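Nundar sets aside money for hand-held grippers, puts off the big arm

Nundar will buy hand-held gripper tools this spring and wait on a full robot arm until next year, the company told staff in May. Short version: fewer big machines, more small ones, and a line in the budget for spare parts for the first time.

The plan covers 8 hand-held units at 3,000 dollars each, plus pads, bushings and cables. Delivery is set for 30 days after the order goes in. Two suppliers made the last round, Nalero and Yorath. Nalero got the order, mostly on parts — Yorath wanted whole finger sets sent back to the shop for any repair, and that meant a tool off the bench for a week or more.

Pads are the sore point. Last year's budget had nothing in it for them. Crews were borrowing from one tool to fix another, and by winter two units were sitting in a drawer with no fingers on them. The new order comes with 10 spare pad pairs and a fixed price on more through the end of the contract. 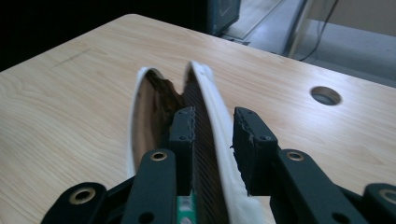
Soft goods are still first on the work list. Bags, pouches, anything with an opening that folds over when you touch it. The Jundmont site has been asking for that since last fall, when it took on returns sorting and found that most of what comes in is not a box. Boxes the old suction setup can handle. Bags it can't, or not often enough to plan a shift on.

The arm isn't dead. Nundar had a price for one in hand, and a floor plan, but the quote left out guarding, the power work and training, and the total came back well over what had been penciled in. It goes back on the table in the next budget round. Anything recorded with the hand tools before then is supposed to carry over, and the arm would have to take the same finger parts. That's now written in to the buying rules.

Still open: who pays for storage. The recordings pile up fast and the current drives are shared with the shipping office, which is not happy about it. A separate line for drives was asked for and cut, then half put back. Expect it to come up agian.

Also open is table space. Jundmont has room for four stations if the old packing benches go, and no date has been given for that. The rest of the tools would stay at the main building, one shelf, sign-out sheet, chargers on the wall.

First units are due at Jundmont before the main building gets any. Training is a half day per crew, mornings only, starting at 8. Sites that want more pads than their share should put in the request now — the fixed price holds, but the supplier makes them in batches and the next batch is allready spoken for.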